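The Plain White Table
A look at the least decorated piece of furniture in the Plakden workrooms

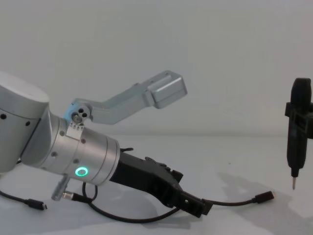
Soft gray shadow on a plain white tabletop.

When the Plakden Center for Applied Work reopened its ground floor in July, visitors on the first tour asked about the windows, the new coat racks and the price of the flooring. Few asked about the tables. Yet the tables had occupied the furnishing group for most of the spring, and the decision to make every one of them white was the last to be settled before the order was placed.

The center's earlier workrooms had been furnished over many years and from many sources. Oak desks from the old reading room stood beside green metal benches and a pair of drafting tables with tilting tops. Each had its supporters. Heights differed, edges did not meet, and a project that outgrew one surface could seldom be continued on its neighbor. Staff had become used to filling the gaps with books and folded cardboard.

The replacement program, known internally as Nurar, began with a short list of requirements. The new tops were to be of one height and one color, with a surface that could be wiped clean at the end of the day. The color was left open. Samples in pale gray, birch, dark blue and white were placed in the second workroom for two weeks, and people were invited to use them for their ordinary work and to leave written comments on the windowsill.

The comments were instructive. Dark blue was admired and then criticized for showing dust by mid-morning. Birch was thought pleasant, although several users reported losing small brass parts against the grain. Gray drew almost no remarks of any kind. White was described as cold by those who had only looked at it, and as easy to work on by those who had spent an afternoon there. Dark objects stand out sharply against it, and a shadow on the surface gives a fair indication of how close a thing is to the table.

Glare was the principal objection, and it was a reasonable one. Nerik, the joinery firm engaged for the tops, submitted a second set of samples with a duller finish, and the center moved its overhead lamps away from the center line of the room. A shiny top under a bright lamp is tiring to look at for any length of time. With the lamps shifted, shadows fall softly and to one side, and the complaints from the trial period have not been repeated.

The order came to 8 tables, at a cost of $600 each. The old drafting tables were retained and now stand in the corridor, where they are used for large drawings. The oak desks have gone to the Dagdag reading room across the courtyard, and are said to look better there than they did in their former quarters.

Care of the new surfaces is simple. A damp cloth and mild soap will deal with most marks. Pencil comes away readily; ballpoint does not, and the center recommends that a sheet of scrap paper be kept under anything being signed. Abrasive pads are not permitted in the workrooms. Cutting is to be done on a mat. The first scratch appeared within days of opening, near a corner, and has been left alone.

There remains some feeling that the rooms have lost a degree of character. The center does not dispute this. A room of matching white tables has little to offer the eye before the day's work is laid out, and in the early morning it can appear rather severe. By noon the impression is different — the surfaces have largely receded, and attention rests on whatever has been placed on them.

A second order is under consideration for the upstairs seminar room, where the existing furniture is brown, heavy and much loved. Samples will be set out in the fall. Written comments may again be left on the windowsill.

Related
Where the Oak Desks Went: Inside the Dagdag Reading Room
Lamps, Blinds and the North-Facing Workroom
A Short History of the Drafting Table
Choosing a Floor That Can Be Swept
Coat Racks Reconsidered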